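# Nisasden Parallel Gripper, Wrist-Camera Version

The Nisasden is an electric parallel gripper for bench arms. This version ships with a small camera mounted at the wrist, so that the operator sees the finger pads and the work surface in one view. It is offered singly or as a left and right set for two-arm stations.

## What is supplied

- Gripper body with linear-slide mechanism
- One set of soft finger pads, fitted
- Wrist camera with bracket and cable
- Adapter plate for Bosman arms
- Mounting screws and hex key
- Printed setup sheet

The Penden controller is sold separately. One controller runs 2 grippers. Customers who already own a Saltix controller may keep it, provided that its firmware is current; the setup sheet lists the menu settings that must be changed.

## Evaluation before purchase

Saltix lends the set to laboratories and training departments that wish to compare it with their present equipment. The loan set is complete and may be mounted beside grippers of another make. We ask only that the same objects be used for every gripper under comparison, and that the camera not be moved on its bracket once the trials have begun.

Our own comparison was carried out on a two-arm station. Each gripper and pad combination was given 200 picks, for a total of 754 completed attempts once the runs stopped by a cable fault had been removed. Worn boxes, taped edges and other imperfect items were included on purpose. New, clean cartons give a flattering result with almost any finger.

The wrist view was judged separately. Operators were asked whether they could see the pads, the other arm and the object well enough to work from the camera alone. In the view from the right wrist, the red-orange pad and its two black rails stand at the bottom center, and the left arm's gripper can be seen at a black box with silver tape around it, set at an angle on the white tabletop.
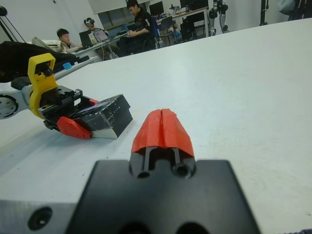

## Choosing finger pads

Two pad shapes are available. The rounded wedge is suited to boxes, tubes and packaged goods. The flat pad gives a wider contact area and is preferred for books, trays and sheet material. Both fit the same rails and are held by the same bolts, and a change of pads does not require the camera to be set up again.

Pads are wearing parts. They should be inspected before each series of trials and replaced when the surface has become smooth or the edge has begun to lift. Pads from different packs should not be mixed on one gripper during a comparison.

## Loans and orders

Loan requests received before the end of April will be filled from the current stock. The borrower pays return shipping. A gripper bought after a loan is supplied new, with its own setup sheet and a spare set of pads.

When ordering, please state the arm model, the pad shape and whether a left, right or paired set is required.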